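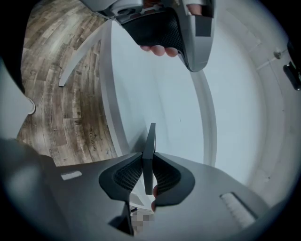 Why Wood Floors Move

A wood floor looks still, but it changes size all year. Each board gets a little wider when the air is damp and a little narrower when the air is dry. The change is too slow to watch. You can find signs of it, though, if you know where to look.

What wood is made of

A tree trunk is built from very small tubes called fibers. Most of them run up and down the trunk. While the tree is alive, the tubes carry and hold water. The walls of the tubes also hold water, the way a paper towel does.

After a tree is cut, the water inside the tubes leaves first. The wood gets lighter, but it stays the same size. Then water starts to leave the walls. When the walls lose water they get thinner, and the whole piece of wood shrinks.

Wood that weighs 655 kilograms per cubic meter when dry weighs more than that when it is freshly cut. The extra weight is water.

Which way does it shrink?

Wood does not shrink the same amount in every direction. A board hardly changes in length, since its fibers run that way. Across its width, it changes much more. Floor builders care most about width.

Here is a sum to try. Suppose a board is 100 millimeters wide in summer and shrinks by 2 percent in winter. Two percent of 100 is 2, so the board is now 98 millimeters wide. A floor with 40 boards side by side would lose 80 millimeters if every board shrank that much. Real indoor floors usually change less than this.
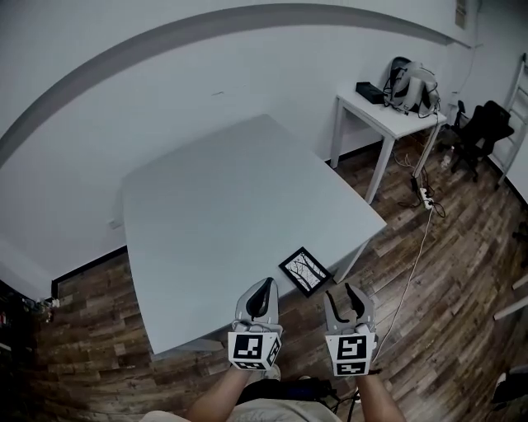 Builders leave a narrow space between the last board and the wall. It is called an expansion gap. A strip of trim along the bottom of the wall covers it. In damp weather the boards push outward into the gap. Without it, they would press against the wall and could lift up in the middle of the room. This lifting is called buckling.

The floor in the old school hall at Dunville buckled one August after a roof leak. The boards rose into a ridge 4 centimeters high. Workers took up the ridge, dried the hall with fans, and cut a wider gap before putting new boards down. The hall floor has 2,000 boards, and most of them were left in place.

Why floors creak

A creak is the sound of two surfaces rubbing. When boards shrink, nails and joints can become loose. Your weight pushes a loose board down, and it slides against a nail or against the next board. Many floors creak more in January than in July — heated winter air indoors is often very dry.

Words to know

Fiber: a long, thin part of wood, too small to see well without a magnifier.
Grain: the direction in which most of the fibers run.
Humidity: the amount of water vapor in the air.
Expansion gap: the space left at the edge of a floor so the boards can grow wider.

Something to measure

Ask an adult for a flat piece of unpainted wood. Measure its width with a ruler and write the number down. Leave it in a bathroom where people take showers, and measure it again each Tuesday for a month. Measure at the same spot each time — a pencil mark helps. A wide piece shows the change better than a narrow one.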